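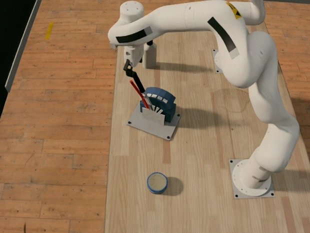
Monthly check of the shared workshop, Gevora building, June. Checked by Rima Bataineh, comments by Sawsan Harb. We started at the street door, and the stairs were free of boxes. On the work table, tools should be kept in a tool holder when they are not in the hand, and the table passes on this point. Please continue like this.

1. Fire extinguisher by the sink
OK. Seal is in place, needle in green.

2. Exit sign
Not OK. The light is weak. I wrote to Gallagher and wait for the answer.

3. Extension cords
OK with comment. One cord near the window had tape on it. I took it away. Please do not repair cords with tape.

4. Space heater, 2,000 watts
Must be alone on its outlet. It was sharing with the kettle. Second month the same comment.

5. Solvent cabinet
Closed, but key was left in the door. Key goes back to Rima.

6. Shelf at back wall
Limit is 300 pounds. The label has fallen off, new label needed.

7. First aid box
Eye wash is past its date. Burn cream missing. Order from Truvley.

8. Floor
Swept. Small oil spot under the drill press, cleaned during the check.

Open points: 2, 4, 5, 6, 7.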